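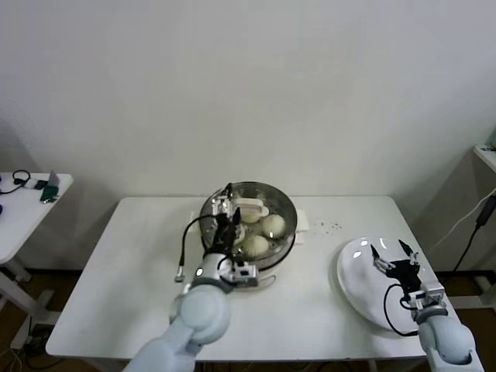 Fiche 4 – Mise en place et entretien de la cellule à deux bras

Cours de robotique appliquée, semestre de février. Responsable des travaux pratiques : Matilde Simões. La fiche se lit avant la séance et reste à côté du poste pendant la manipulation.

1. Composition de la cellule

La cellule Kondau comprend deux bras identiques, chacun terminé par une pince parallèle à deux doigts. Les bras travaillent au-dessus d'une table blanche rectangulaire. La tâche de référence est le transfert de petits pains vapeur entre un panier de cuisson rond en inox et un plat posé à droite. Le bras gauche s'occupe du panier et du couvercle, le bras droit du plat.

Le pain vapeur est un bon objet d'essai : il est rond, mou, et il garde la marque des doigts si l'on serre trop. Le couvercle en verre pose un problème différent. Il est rigide, transparent, et la pince doit le prendre par le bord ou par le bouton selon le programme chargé.

2. Câblage des pinces

Chaque pince est alimentée par un câble noir qui forme une boucle libre entre la pince et le poignet. La boucle doit rester assez longue pour une rotation complète du poignet, et assez courte pour ne pas accrocher la vaisselle. Réglage conseillé : 28 cm de câble entre les deux points de fixation.

À contrôler avant la mise sous tension :
– connecteurs enfoncés jusqu'au clic, aucun connecteur libre du côté du plan de travail ;
– boucle qui ne passe ni sous le plat ni dans le panier quand le bras descend ;
– câbles au sol ramenés derrière les pieds de la table.

Un câble qui frotte sur le bord du plat le déplace de quelques millimètres à chaque cycle. Le défaut ressemble à une erreur d'étalonnage, et on perd facilement une heure à refaire les repères. Vérifier le câble d'abord.

3. Repères et hauteurs d'approche

Le repère de la table est pris au coin avant gauche. On enregistre ensuite trois positions : centre du panier, centre du plat, zone de dépose du couvercle. La hauteur d'approche est fixée à 49 mm au-dessus du bord du panier. Pour le plat, dont le bord est bas, 10 mm suffisent.

Avec la pince ouverte, les doigts dépassent le diamètre du pain. Dans le panier, ils peuvent donc toucher un pain voisin. Programmer la descente par le côté dégagé, puis fermer à vitesse réduite. Si le panier est très rempli, commencer par le pain le plus proche du bord avant.

La consigne d'effort se règle dans le logiciel Stesus, onglet Pince. Partir de la valeur la plus basse et monter par paliers jusqu'à ce que le pain tienne pendant tout le trajet. Noter la valeur retenue dans le cahier du poste, avec ses initiales.
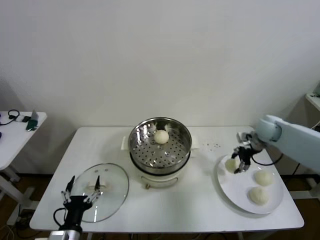 ENTRETIEN DU POSTE

4. Nettoyage

Les miettes s'accumulent entre la zone du panier et celle du plat. Les enlever à la brosse sèche après chaque série, bras en position de repos. Ne pas souffler à l'air comprimé vers les pinces : les particules entrent dans les glissières des doigts.

Les doigts se nettoient au chiffon humide, puis au chiffon sec. Le couvercle se pose à plat, bouton vers le haut, toujours du côté du bras gauche. Un verre embué ou gras est mal reconnu par la vision et doit être essuyé avant la reprise.

5. Contrôle périodique

Le carnet Vornetholm prévoit une vérification du jeu des doigts tous les 1190 cycles. Fermer la pince à vide, regarder si les deux extrémités se touchent sur toute la largeur, rouvrir, recommencer cinq fois. Si un doigt arrive avant l'autre, resserrer la vis de fixation et reprendre l'origine de la pince. En cas de doute, laisser le bras à l'arrêt et prévenir l'atelier Patrício, qui garde les doigts de rechange.

6. À rendre

Une page par binôme : valeur d'effort retenue, schéma du passage des câbles, relevé du contrôle des doigts pour chaque bras. Les schémas à main levée sont acceptés s'ils sont cotés.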